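Home Articles Opinion Events Subscribe

Print this page | E-mail this article

Fewer examples, better examples

Opinion -- February 12, 2025

In our trade there is now a habit to speak of examples like litres of fuel. You ask a team how the learning is going and they answer with a number. The number is always bigger than last month, and everybody at the table is satisfied. I was satisfied with it also, for a long time. I would like to argue that we should be less satisfied.

My own number was 437. That is how many examples we gathered in our first period at Ultmont, all of the same small job: the hand goes to a compartment of a divided tray and comes back out. When I finally sat down and watched them one after another, I kept 60. The others were not broken files. They were examples in which the person guiding the arm was tired, or had started before the tray was arranged, or had corrected a mistake so quickly that a machine could only learn the mistake and the correction as one single movement.

Who is to blame for this? I think it is the one who made the plan, and in this case I made it. I had written a target for each session and I had not written one sentence about what a good example is. People do what is on the sheet.

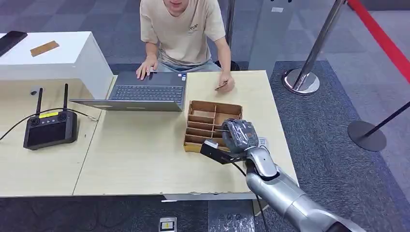
One hand on the laptop, one on a card, and the robot hand over the divided tray.

I have a great respect for the person who sits at the other side of the table. In the project plans this work has almost no name. Sometimes it is called "reset" or "support", and it is given to whoever is newest. But it is this person who decides how the objects lie before the arm moves, and the learning system will see nothing of the world except what this person has arranged. If he always puts the card at the same angle, then the system will believe that cards have only one angle. I would pay for this work as skilled work, and I would ask this person first, before the engineer, when the results are poor.

At Prurulel, where I spent a part of last April, they do one thing that I have copied. After every 11 examples they stop. The two people change places, and the one who was guiding has to say aloud what was different between the last examples. If there is no answer, the examples are put aside. It is slow and a little embarrassing. I saw a whole morning finish with 57 examples, and the manager was not unhappy.

The usual objection is that a large enough quantity will wash out the bad ones. For very large collections this may be true, and I don't have the means to prove the contrary. Most of us do not have very large collections. We have a desk, an arm, two colleagues and a few weeks. At this size a bad habit of one colleague is not noise. It is a fair part of the lesson.

A second objection is that throwing away examples is bad for morale. Here I agree more than I would like. It did hurt my team when I came with my 60. What helped was to watch the rejected ones together, and to let them reject first. They were stricter than me!

So my request to those who write the plans is modest. Put the definition of a good example on the first page, before the target. Write down who arranged the objects as well as who guided the arm. And if there is money for only one more thing, please don't buy a second arm yet -- buy the hours to watch what you already have.

Contact us | Copyright Grornetura 2025 | Back to top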